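Leaving a video app after they changed the comment rules

I closed my Pladport account on Tuesday, after four years of posting short videos there. 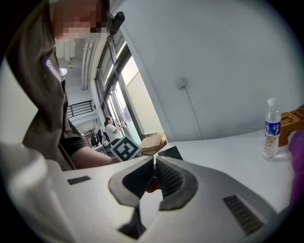

Someone leaning over the table.

The thing that did it was the new comment policy. Pladport now holds every comment from an account less than 45 days old until a moderator or the channel owner approves it. On a big channel that probably makes sense. On mine it meant that most of the people who wanted to say something saw a gray box telling them their comment was "in review," and then they left.

I had 97 comments in the queue when I first opened it in March. I went through all of them. Three were spam, all from the same store selling phone cases. The rest were ordinary. A man on Bornholm wanted to know what time of year the ferry gets crowded. Somebody corrected my spelling of "mackerel." One woman had written the same question four times, I assume thinking the first ones hadn't gone through.

You can turn the hold off, but only if you have more than 200 followers who have given Pladport a phone number. I don't know how many of mine have done that. The settings page doesn't show it. It shows a lock icon and a link to a help page, and the help page says to check the settings page.

I wrote to support. The first answer was automatic and thanked me for caring about safety. The second came nine days later and told me the policy was there to stop harassment, and that small channels were included because people who get banned from large ones tend to move to small ones. I believe that. I had a bad week of it two summers ago, when a clip of mine got shared in the wrong place, and I would have been glad of a button like this for a few days. What I wanted was to be able to switch it on and off myself.

So I have moved to Ludine. It is slower, the app on my old phone closes by itself every so often, and search is poor. Uploads over ten minutes have to be split. Comments go up right away and I get an email for each one, with a delete link in it. I have used the link once.

The older videos are not all over there yet. The Baxter series is done, apart from part six, where I lost the original file and only have the copy I downloaded from Pladport with their logo in the corner. I'll put that one up anyway. The kitchen ones are next.

If you subscribed by email, you don't need to do anything. If you followed me on Pladport, the new link is in the sidebar.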